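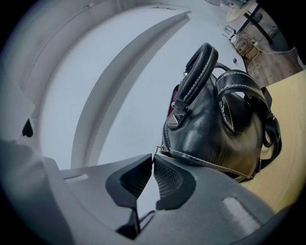 A black handbag with white stitching and two top handles.

Ollham repair shop to take in bags and belts as well as shoes

The shoe repair shop on Jostance Street in Ollham will begin taking in handbags, belts and luggage next month, its owner said this week. The shop has been run by Kalevi Mustonen for 17 years and until now has handled only shoes and boots.

Mustonen said customers had been asking about bags for a long time, mostly for torn handles and stitching that had come loose. He used to send them to a workshop in Preterstead, which closed in March when its owner retired.

"People would come in with a pair of heels and a bag over their arm, and they'd ask about the bag too," Mustonen said. "I had to send them on a bus ride. Now there's no one at the other end of the bus ride."

He has bought two of the Preterstead shop's sewing machines, along with its stock of thread, buckles and zippers. The machines were moved to Ollham in a rented van and now stand in the back room, where he used to keep boxes of heels and soles. Those have gone to the basement.

The bag work will be done by Elli Väisänen, who spent six years at the Preterstead workshop and started in Ollham on a part-time basis this summer. She will work Tuesdays through Fridays. Mustonen will continue to handle shoes himself.

Väisänen said most of the bags she sees need small jobs. Handles wear where they meet the body of the bag, linings tear at the corners, and zippers give out long before the leather does. Replacing a zipper usually takes an afternoon, she said, but a bag may have to wait its turn. New handles take longer, especially if the customer wants the thread to match the old color.

"White thread is the one they worry about," she said. "It picks up dye from coats. I can restitch it, but I tell them it will look newer than the rest for a while."

The shop will not dye or recolor leather at first. Mustonen said he may add that later, depending on whether the landlord, Aaltonen Properties, agrees to a new vent at the back of the building. A request was sent in earlier this summer and he is waiting for an answer.

Prices will be posted in the window before the service opens. Anything larger than a carry-on suitcase will be looked at first and priced by the job. Customers will be asked to empty their bags before leaving them, including the inside pockets.

Kumudini Khondokar, who owns the dry cleaner's two doors down, said she expects to send people over. Her shop takes in coats and curtains but has always turned away leather goods.

"I get asked every week," she said. "Straps, mostly."

An open afternoon will be held at the shop on Sun 23 August, from noon to four. Väisänen will be there to look at bags and give estimates, but no work will be accepted that day. Street parking is free on Sundays – the lot behind the library will be closed for repaving.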